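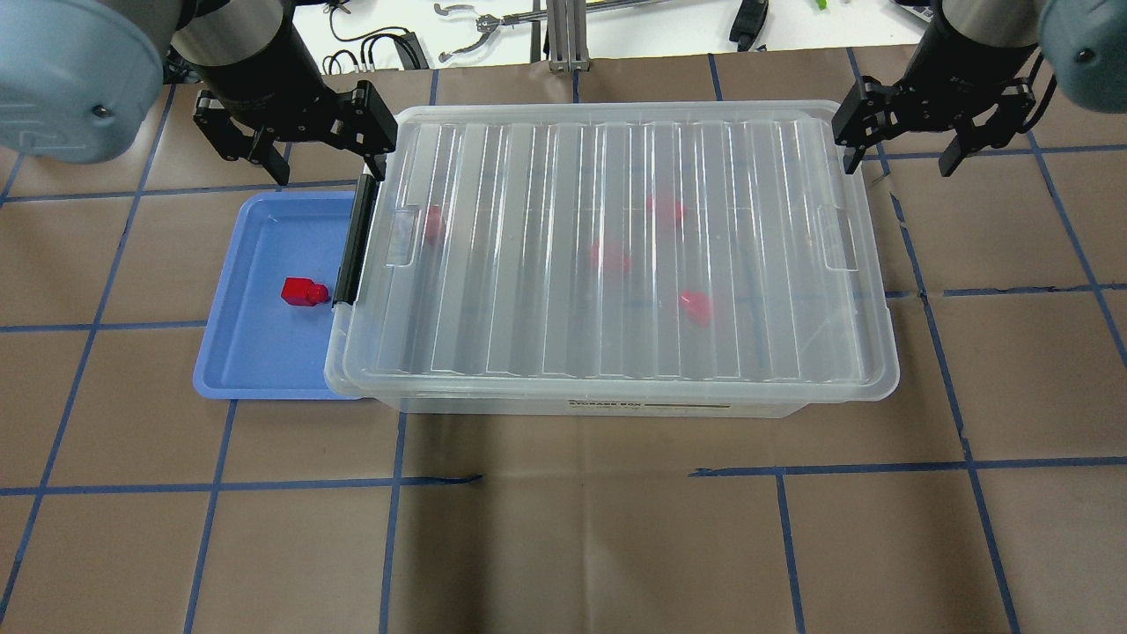
Marinescu argued in a comment on our earlier draft that a closed container should be treated as an unobserved volume, and that a planner which reasons about objects behind a lid is guessing. We take the objection seriously, and the perception stage described in this section was changed in response to it.

Figure 3. A view from the head camera, with both grippers over the lid of the storage box. Four red objects show through the clear plastic; a fifth red piece is on the blue tray at left.

4.2 State estimation through transparent lids

The Craddock planner keeps two lists of objects. The first holds items with a full pose estimate, such as the block on the tray in Figure 3. The second holds items for which only a color region and a rough position can be recovered. Objects seen through the lid go in the second list. Their outlines are blurred and their color shifts toward pink, so the segmentation model is run with a wider hue range inside the box region than outside it. We do not fit a mesh to these regions. The raised ridges on the lid can split one object into two or more regions, and regions closer than 25 mm are therefore merged before they are passed on.

Items in the second list can be used to choose the order of actions but cannot be grasp targets. If a task calls for one of them, the planner must first insert a lid removal step and then request a new image. This rule is enforced in the task layer – the motion layer has no notion of a container and will accept any pose it is given.

4.3 Two-arm approach to the lid

Lid removal begins with one gripper above each upper corner of the lid. The approach poses are computed from the lid rim, which gives a stable edge under most lighting, and are expressed in the frame of the taped grid on the work surface. The two arms are planned jointly up to the approach pose. After that point each arm runs its own compliance controller at 200 Hz, and the joint planner only monitors the distance between the wrists.

An earlier version planned the arms one after the other. It was simpler to debug, but the second arm often had to wait for a path around the first, and small shifts of the box during the wait made the stored rim estimate stale. Joint planning removed the wait at the cost of a larger search, which we cap at 1000 samples per query. When the cap is reached, both arms return to their start poses and the rim is estimated again.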